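Workshop tips > Maintenance > Grippers and small arms

Looking after a two-finger gripper

These notes cover the small bench arm we use for picking up light boxes and cartons. Ours is a Senel arm with a plastic gripper from Lebrun, but most small grippers of this type come apart in much the same way.

Switch off at the wall before you start, and hold the arm while you do it. Without power the elbow drops, and it will land on whatever is underneath.

Cleaning the fingers

Wipe the fingers with a damp cloth and a drop of washing-up liquid, then dry them. Don't use white spirit or brake cleaner on plastic parts. Cardboard leaves a fine dust that works its way down between the fingers and into the screw holes, and a soft paintbrush gets most of it out. Do this every 200 picks if you are handling plain brown board. Printed board is cleaner and can go longer.

Scratches on the faces of the fingers can be left alone. Run a fingernail across them. If the nail catches, rub the spot down with fine wet-and-dry paper and wipe again. A crack at the root of a finger is a different matter and the finger should be changed the same day.

Checking the close

Close the gripper with nothing in it and look straight down the fingers. The gap should be thin and the same width all the way along. If it is wider at the tip, one finger is sitting crooked on its base. Slacken the screws, push the finger home and tighten them again a little at a time, going from one to the other. Dorian Delaunay at Zorside puts a strip of paper between the fingers and pulls it. It should drag evenly from root to tip.

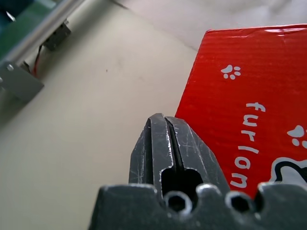
Fingers together over the bench, red box to the right. Scuffs like these are only on the surface.

Do not overtighten. The screws go into plastic, and once the thread has gone you will need a new base. Ours came from Grulleck under part number 1510 and took more than 13 days to arrive, so order one before you need it.

Setting the zero

After any work on the fingers, set the closed position again. Open the gripper fully, close it slowly by hand control and stop as soon as the fingers touch. Save that as zero. Then back it off by 2 steps so the motor isn't pushing against itself all day. Ours was left hard closed through most of August and the motor had to be replaced.

Wires

Look at the wires with the arm at full stretch and again folded up. They should hang loose in both positions. Tape is no good for holding them, as it creeps when the motor warms up. Use a small cable tie and trim the end flush.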